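Packing and laundry notes for a week at the beach

Sort clothes by fabric before anything goes in the suitcase. Cotton and linen crease under pressure and should lie flat on top. Knits and synthetics tolerate rolling and can fill the lower half. Shoes go against the wheels, soles outward, each pair in its own bag.

Swimsuits need two rinses after every use, one for salt and one for sunscreen. Use cool water and a drop of hand soap on the second. Press the water out in a towel. Wringing stretches the elastic, and a stretched leg band does not recover.

Sunscreen stains on white cotton turn orange when they meet iron in the wash water. Do not use chlorine bleach on them, as it sets the color. Work dish liquid into the dry fabric, leave it for 20 minutes, then wash at the warmest setting the label allows. Check the collar before drying. Heat makes whatever is left permanent.
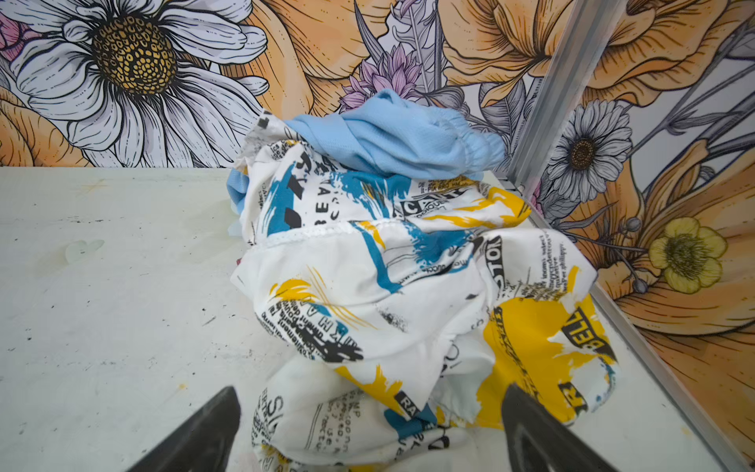 Printed shirts should be turned inside out and washed cold. Keep the load small enough that a hand fits flat between the clothes and the top of the drum. Hang them by the hem, in shade. Direct afternoon sun fades a dark print noticeably in a single week, and most rental balconies face the water with no cover at all.

A travel line is worth its space. The one I carry is a braided Grasska cord with a hook at each end, and it holds a day's washing for two people if nothing heavy is on it. Towels sag it to the floor. Put those over a chair back, folded once, and turn them before dinner.

Sand comes out of fabric only when the fabric is dry. Shake outdoors, then turn out the pockets and shake again. For a beach bag with sewn corners, use the crevice tool of a vacuum. Never rinse sand down a shower drain in quantity. Märta Nygård, who let us the apartment last January, charges for the plumber.

For the trip home, keep one large plastic bag for anything damp and pack it last, near the zipper. Damp cotton begins to smell after 16 hours or so in a closed case. Open the suitcase the evening you arrive, even if the rest waits until morning.

Musty items get a cup of white vinegar in the first wash and detergent in a second. Leave the empty case open overnight with the lining pulled forward. Wipe the wheels before it goes back in the closet.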